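遠隔操作教示ステーション 日常点検チェックリスト(コメント付き)
Femau 実験棟 教示作業エリア
対象:Traklow 遠隔操作卓、アーム、グリッパ、作業台一式
実施:2月、水曜 始業前
判定:○ 良/△ 要観察/× 使用不可/― 対象外

この表は、遠隔操作または手添え(ダイレクトティーチ)でロボットに作業を教える前に記入する。×が一つでもある場合は教示を始めない。△は教示可とするが、コメント欄に必ず内容を書き、次の担当に引き継ぐこと。

1.電源投入前

1-1 非常停止ボタン(操作卓側) ○
押下、ロック、解除とも正常。
1-2 非常停止ボタン(作業台側) ○
動作は正常。ボタン脇の表示シールの角がめくれている。次回貼り替え。
1-3 アーム根元の固定ボルト ○
合いマークのずれなし。
1-4 ケーブルの取り回し △
手首部のケーブルが第6軸を正方向いっぱいに回したときに張る。保護チューブに擦れ跡あり、被覆の破れはなし。固定位置を肘側へ少しずらして使用した。
1-5 床面、通路 ○
操作者の椅子の後ろに延長コードが出ていたため撤去。

2.操作卓(リーダー側)

2-1 原点合わせ ○
1回目でエラー222が出た。操作ハンドルを置き台に戻してからやり直し、以後は再発なし。エラーが続く場合はJanevski保守窓口へ連絡する。
2-2 追従の遅れ ○
ゆっくり、通常の2種類の速さで確認。引っかかりなし。
2-3 デッドマンスイッチ ○
離すとアームが止まることを左右の握りで確認。
2-4 グリッパ開閉トリガ △
閉じ側の終わりで戻りがやや重い。布など柔らかい対象では握り過ぎに気付きにくいので、力の表示を見ながら操作すること。清掃後に再確認する。
2-5 速度制限の設定 ○
教示モードの制限値になっている。前日の試験設定は残っていなかった。

3.グリッパ

3-1 指の取り付け ○
左右ともがたつきなし。
3-2 指の内側の切り欠き部 ○
欠け、バリなし。繊維くずが付いていたためブラシで除去した。布の教示を続けると溜まりやすい。午前と午後の間にも一度見る。
3-3 指先の合わせ ○
全閉で左右の先端の高さがそろう。
3-4 外装の清掃 ○
乾いた布で拭き取りのみ。溶剤は使わない。

4.作業台と対象物

4-1 台上パネルの固定 ○
手で押してずれなし。
4-2 パネル端の段差 △
灰色のパネルと、その先の白っぽい面との境目に段差がある。アームを低い高さで横に動かすと指先を当てるおそれがある。境目を越えるときは一度上げてから動かす。手添えで教える場合も同じ。
4-3 箱の位置 ○
段ボール箱は作業範囲の奥側。手首の旋回と干渉しないことを低速で確認した。
4-4 試験管 ○
キャップの緩み、ひびともなし。横に置く場合は転がらないことを確かめる。教示に使う試験管は空のものに限る。
4-5 布 ○
糸のほつれなし。広げた状態からの教示と、丸めた状態からの教示は記録名を分ける。
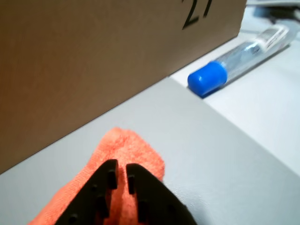 作業台の状況。オレンジ色の布とグリッパの指、奥に段ボール箱、右に青いキャップの試験管。

布をつかむ教示では、指を開いたまま布の上まで下ろし、パネルに触れる手前で止めてから閉じる。指先でパネルを押した状態のまま閉じないこと。押し付けた記録が混ざると、再生時にも同じ高さまで下りてしまう。押し付けが起きた回は保存せずに破棄し、回数だけを作業記録に残す。

5.安全範囲と人の立ち位置

5-1 作業範囲の床テープ ○
手前側に薄くなった箇所あり。線は読める。
5-2 手添え教示時の立ち位置 ○
アームの正面に立たない。肘の外側から手首部を持つ。指の間に手を入れない。
5-3 補助者の配置 ○
対象物を置き直す人は、操作者の「停止」の声とデッドマンスイッチの解放を確認してから手を入れる。置き終わったら「よし」と返す。
5-4 保護メガネ ○
試験管を扱う回は操作者、補助者とも着用。
5-5 見学者 ―
当日なし。

6.記録系

6-1 カメラ映像の表示 ○
全画面が表示され、止まっている画面はない。手首側のレンズに指紋があり清掃した。
6-2 時刻合わせ ○
操作卓と記録用PCのずれは許容内。
6-3 保存先の空き容量 △
この日の分は足りるが、週の後半は不足する見込み。古い試験記録をTrandoraの保管領域へ移すこと。
6-4 試し記録と再生 ○
布を持ち上げて戻す動作を記録し、低速で再生した。再生中は全員が範囲外に出ている。異音、振動なし。
6-5 破棄した回の扱い ○
失敗した回にも番号が付いている。欠番を詰めないこと。前回は17番を詰めてしまい、作業記録と合わなくなった。

総合判定:△あり、教示可

引き継ぎ事項
・手首ケーブルの張り(1-4)。固定位置の変更後、終業時にもう一度擦れ跡を見る。広がっていれば×とし、使用を止める。
・開閉トリガの戻り(2-4)。清掃しても重い場合は部品交換を依頼。
・パネル端の段差(4-2)。面取りした当て板を手配中。届くまでは上記の動かし方を守る。
・空き容量(6-3)。移動が済むまで長時間の連続記録はしない。

終業時の確認
アームを退避姿勢に戻す。グリッパは何も持たない状態で軽く開いておく。操作ハンドルを置き台に戻し、デッドマンスイッチを離した状態で電源を切る。布は畳んで棚へ、試験管は立てに戻す。記録用PCは保存完了の表示を見てから終了する。

点検表の保管場所:操作卓横の青いファイル。記入済みのものは月末にまとめて事務所へ提出。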